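HOUSEHOLD ENERGY AND HOME ECONOMICS
Unit 5 handout: Breakfast, what it costs and where the heat goes
Notes by Larasati Tarigan, typed up fast, tell me about mistakes

Carry over from last time
Did not finish the meter reading exercise. Bring your bills again. If the bill is from Drarkden Power the usage is on the back page, small print, NOT the big number on the front (that's the amount due incl. late fees).

1. Power and energy, again

Half the quizzes mixed these up so once more.
Power = how fast. Watts.
Energy = how much in total. Watt-hours, kilowatt-hours.
A big power number for a short time can be a small amount of energy. A small power number left on all day adds up. Water heater vs. porch light, hallway discussion last unit.

Energy = power x time. Time in hours. HOURS. If you've got minutes divide by 60 first.

Worked one, do it along with me:
Kettle rated 3000 watts, runs 2 minutes.
2 / 60 = 0.033 hours
3000 x 0.033 = 100 watt-hours, near enough
= 0.1 kWh
Multiply by your own rate from the bill. Result is small. Keep it anyway, we need it for the weekly sheet.

2. Three ways heat moves

Conduction. Touching. Pan to egg, hot mug to hand. Metal good, wood bad, air very bad.
Convection. Moving air or water carries it. Oven with a fan, pot of soup turning over.
Radiation. Straight across the gap, no touching. Sun, campfire, broiler, glowing wire.

Most cooking is a mix. Ask which one is doing most of the work. Toast = mostly radiation from the wires, some convection from hot air rising out the top. Pancake = conduction. Baked potato = convection and radiation outside, conduction inside, hence slow.

Dishes count too. A cold plate pulls heat out of the food by conduction the second they touch. Thick stoneware holds more heat than thin stuff, so it steals more when cold and gives more back when warmed. Restaurants warm theirs. At home, rinse under the hot tap and dry, good enough.

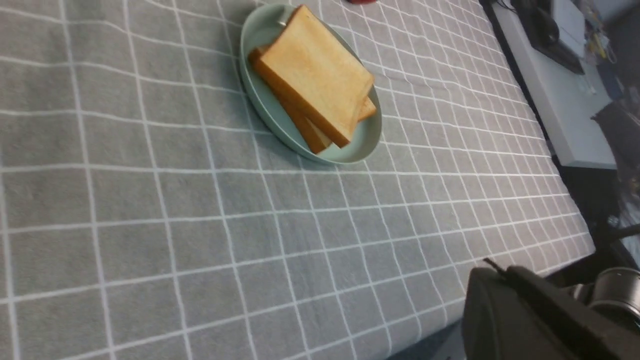

Fig. 1. Oval plate, pale green. Serving dishes take heat too.

Question from the back last time: does shape matter? Yes, some. More surface = faster cooling. Food spread out thin on a long platter goes cold quicker than the same food heaped in a bowl. Same reason you spread rice on a tray when you want it cool. Color of the plate hardly matters at these temperatures, don't spend time on it.

3. Where the waste is

Go through your own kitchen with this list, write a line for each.
- Preheating. Big oven for one small thing. Box full of hot air and hot steel walls, all to brown a bun.
- Overfilling. Boiling a full kettle for one cup.
- No lid. Steam leaving is energy leaving.
- Wrong burner. Small pot, big ring, heat goes up the sides.
- Standby. Clocks, lights on appliances. Tiny each, but all day every day.
- Fridge door. Less than people think for the air, more for warm food put in early. (Food safety comes first tho, see Unit 3. Don't leave chicken out to save a nickel.)

Jacinto Maldonado's kitchen log from last year's class is in the binder as a model. Look at how he seperated what he measured from what he guessed. That's what gets the marks. His totals are off in one column and he says so in the margin, also good.

4. Small appliance or oven?

Rule of thumb: heat the smallest space that fits the food. Slots close to the bread, wires close to the surface, hardly any air to warm. Oven is the opposite. 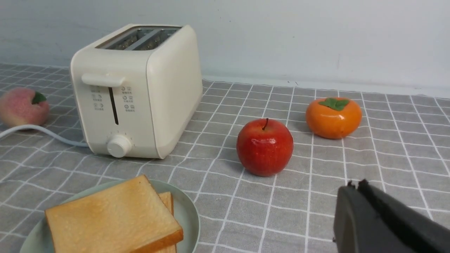
Fig. 2. Two-slice toaster, lever up.

But compare the whole job. Six people, twelve slices, the broiler may catch up because it does them in one go. Work it out for your own household size. Show both lines.

Rating plate is usually underneath or on the back. Unplug first, let it cool, then turn over. Write down watts. If it gives only volts and amps, multiply them together.

5. Case for discussion: the Hesden Street bakery

Short version, long one in the reader. Small bakery, old deck oven, electric bill for May came to $2180. Owner blamed the oven. Student group put a plug meter on everything they could reach and found the walk-in cooler running nearly nonstop, bad door seal. Oven was big but only on mornings.
Points to argue:
Why did the owner suspect the oven? (Hot, loud, you notice it.)
What would you check first and with what?
Cost of a seal vs. cost of an oven. Payback time = cost of fix / savings per month.
What couldn't the plug meter tell them? Hint, hard-wired equipment.

6. For next class

Read Sinaga, chapter on household loads, skip the bit on three-phase.
Log one breakfast. Every appliance, watts, minutes, kWh. Cold cereal is allowed but you still have a fridge.
Convert to cost with your own rate. Round at the end, not in the middel.
Plug meters: sign out from the Skelavau room shelf, back before class starts at 9:30.

Quiz covers sections 1 to 3. Calculator ok, phone not.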